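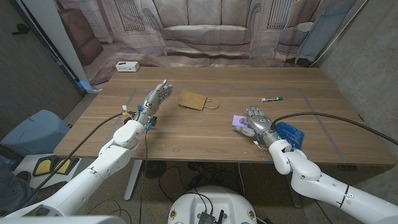

I've now gone through most of a box of the Trelteo small kraft bags, the ones with the twisted paper handles, and I like them enough that I've already put the next order in. They're little brown paper gift bags. That's the whole product! But I have bought a lot of bad little brown paper gift bags over the years, and I want to write down why these ones are good before I forget what the bad ones were like.

I got mine from Henriques, the packaging place in Urnov, who sell them flat-packed in boxes of 206. (Odd number, yes. I think it's just whatever fits the carton.) You can also go up to the box of 1000 if you have somewhere dry to keep it. I don't, so I stay with the smaller box and restock when the pile gets low.

## The bags

First thing you notice is that they open properly. You put your hand in, push the bottom down, and the creases go where they're supposed to go. My old ones always had a corner that stayed tucked under, and then the whole bag leaned to one side like it had somewhere else to be. An empty one will still tip over if you catch it with a sleeve, so put the heavy thing in first, candle or jar or soap, and the tissue after that.

The handles are the part I'd buy them for. They're twisted paper, and the glue underneath the fold has held on every one I've used except two, both from the same end of the same box. I've carried a jar of jam around town in one for an afternoon, swinging it more than I should have, and the handle was fine when I got home. A bit soft where my fingers had been, but fine.

And I love the plain brown. Stamps take well on it, white pencil looks great, and so does a strip of colored tape across the top. A fat marker will go through to the inside if you linger, so keep the pen moving.

## The smiley cards

Henriques also has small square cards in a pinky lavender with a little yellow smiley face in the middle, and I threw a pack in with the last order on a whim. They are so cheerful!

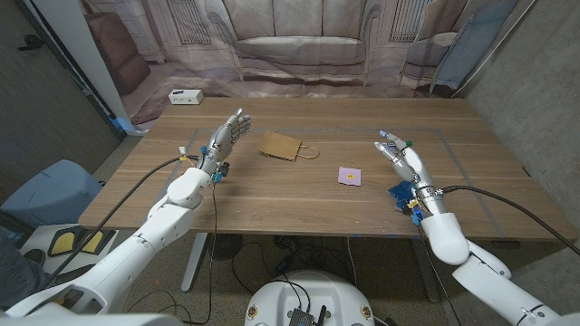
I've been dropping one into every bag since, or tying it to the handle when I have string out and some patience. The pink next to the brown is a lovely combination and I wouldn't have picked it on purpose. There's enough room around the face for a "thank you" in small handwriting, and a gel pen dries on the card quickly enough that I don't smear it (I'm left-handed, so I notice). If you want to write an actual message, turn it over and use the back.

My one wish is for a hole already punched in the corner. I do mine with a regular office punch and about a third of them come out crooked.

## Setting up to fill them

I like a clear bit of table for this, and a rectangle of gray tape on the top has become my favorite trick. Bag goes inside the tape, card goes inside the tape, scissors and everything else stay out. It sounds fussy for a bag and a card, and then you do 170 of them before a spring fair in April and you're grateful for every line.

Gray on light brown wood is easy to see without being ugly, too. Press the corners down well or your cuffs will find them.

## The backdrop

I'll add a few words on the Lonus fabric backdrop, the room print with the muted grays and beiges. It's big, it hangs easily, and the soft colors are kind to brown paper. The sofa and armchair look surprisingly cozy from a few steps away. Wrinkles are the catch. Fold lines show, and on a picture with straight cabinets and walls in it they show more than they would on a plain cloth. Store it rolled if you have the space.

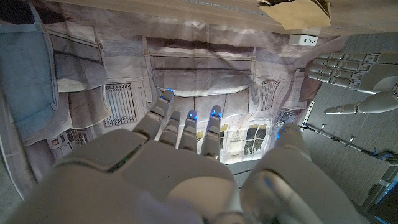 ## Good and less good

**Good**

- Bags open square with one push
- Handles stay on
- Plain brown takes stamps, pencil and tape
- Smiley cards are worth adding to the order
- Flat-packed box slides under a bed

**Less good**

- Thick markers bleed through
- No punched hole in the cards
- The bottom of the box can arrive a little squashed
- Backdrop holds on to its creases

I'd give the bags nine out of 10 and the cards the same. The backdrop gets a seven from me, and I'm still using it. Next I want to try the taller bag from the same Trelteo range, which should fit a bottle, and if the handles are as good on that one I'll come back and add a note.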